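3.2 Personal items and the shared desk

The second part of the study dealt with what people keep on a desk that is not theirs. Both sites, Tonley and Emberg, had moved to unassigned seating before our visits began, and at both the written policy asked staff to clear the surface at the end of the day. Chauvin and Perrin had found in an earlier pilot at the Besnard building that such policies were followed closely in the first few weeks and then much less so. We wanted to know which kinds of item stayed behind, and what the people who left them there thought they were doing.

We sent a short questionnaire to all staff at the two sites and received 318 usable replies. It asked how often the person sat at the same desk, what they kept there, and whether they had ever moved something left by a colleague. Follow-up interviews lasted up to 90 minutes and were held in a meeting room away from the work area. Interviews at Tonley were done in May, those at Emberg later in the summer, and the last was completed on August 13, 2018.

Most people said that they tried to sit in the same place. The reasons were ordinary ones: light, distance from the door, a chair that had already been set to the right height. Few described this as breaking the rules. Several said that a desk was "free if nothing is on it", which suggests that objects were being read as a sign of use even when the person was away. Tissues, wipes, tea and hand cream were named far more often than photographs or ornaments, and those who left them tended to say that anyone could use them. 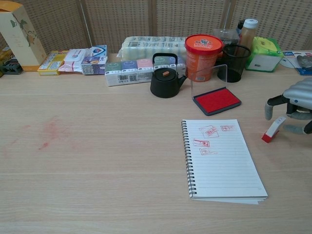 Figure 4. Items kept along the back of a desk, against the partition.

The difference between useful things and private things came up in nearly every interview. A box of tea could be left out because it might be shared. A mug was less certain, and a pair of shoes under the desk was thought rude by people at both sites. One respondent at Emberg kept her spare cardigan in a locker but left her biscuits on the desk, and said the biscuits were "for the desk". We take this to mean that an item which could be offered to others was felt to need less permission.

Position also mattered. Respondents said that things pushed to the back did not get in the way and so did not count as clutter. Things left near the front were usually moved by the next person, often to the back of the same desk. In this way a row could build up with no single owner. Cleaning staff at Tonley told us they wiped in front of such rows and did not lift them unless asked.

The Limano booking system, which both sites used, recorded who had reserved each desk but had no field for belongings. Managers therefore had no record to go on when a complaint was made, and most complaints were settled between the people concerned. We return to these disputes in section 4, where the interview material is set against the booking data.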